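Handover Notes for the Fandirum Console

Access to the console is by named account only. Shared logins were withdrawn in April, after the merger of the two booking systems. To sign in, open the Fandirum address in any current browser, enter the user name issued by Nunex and confirm the code sent to your phone. The session closes after 16 minutes without input. This cannot be changed from the site end. I asked.

The first page shows visitor connections by hour. The blue line is new devices and the grey line is returning devices. A device counts as returning if it has joined the guest network at any Sotia hotel within the retention period. The system does not know who the person is unless they have filled in the form. Most fill in the form. They want the network more than they want to keep their postcode.

The second page is the one head office reads. It gives average stay, repeat visits and the share of guests who opened the offer e-mail. Export it as a spreadsheet on the last working day of the month. The export button does nothing visible for a while. Do not press it again, or head office receives it twice and writes to ask which is correct.

The third page is Rules. A rule has a trigger, a delay and an action. The welcome message is a rule, and so is the birthday voucher. There are 11 rules at the Annamalai, our smallest hotel, and ten of them are described in the supplier's guide. The last is called Lobby Hold. I will describe it here.

Lobby Hold was already present when I took over the console. Its trigger is a single device. The delay is zero. The action is to keep that device signed in to the guest network without limit and to send it nothing: no voucher, no survey, no reminder that the restaurant takes bookings. The notes field contains the words 'leave on'. The author field contains the user name of the person who had my job before me, whose account had been closed by then.

I treated it as a fault. The device appeared on the dashboard every evening shortly after six, connected through the access point nearest the revolving door, and left before eight. It had never completed the form. It used almost no data. In the demographic chart it was placed under Unknown, and because the Annamalai is small it raised the Unknown share by enough to be queried by head office. I switched the rule off and noted the change in the log.

That evening the device met the sign-in page like any other. It did not get past it. The log shows three attempts, each ending at the field marked Surname, and then a disconnection. On the next evening it was the same. On the evening after that the device did not appear, and the Unknown share fell to a level that required no explanation.
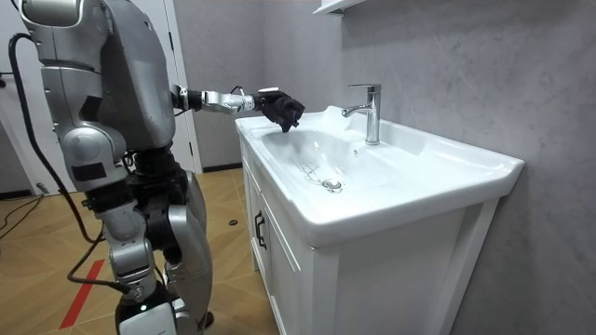
I wrote to Nunex support and asked for the history of the rule. They replied with a table. The device had first connected as a paying guest's, on a two-night booking for two people. The second device on that booking was seen on the first night only. After that the first device came back alone, in the evenings, and sat by the door. The table had a column for purpose of visit, which was empty.

I also found the desk log for the same period, which is a paper book and therefore not in the scope of any dashboard. My predecessor had written in it, under the date of the booking, 'ambulance, side entrance', and on a later page, 'guest in lobby again, tea, no charge, do not ask for details'. There were no other entries on the subject.

I switched Lobby Hold back on. I left the notes field as it was. I then excluded the device from the demographic chart – Settings, Reports, Exceptions, Add – so that the Unknown share would not be queried again. Head office has a form for exceptions. In the box for business reason I put 'known device', and it was approved overnight.

For some time the rule had nothing to act on. The status beside it read Waiting, in grey. I checked it each evening before signing out, although the procedure does not ask for this. Then the status went green shortly after six, and at the desk they were already filling the kettle.

You will be taking over all the Sotia sites from tomorrow. Passwords for the access points are in the sealed envelope. Renewals are in the calendar. The supplier will suggest an automatic clean-up, which deletes any rule with fewer than two devices attached. It is offered on the first page at each sign-in and the default answer is Yes.

Choose No. Leave on.

25 November 2021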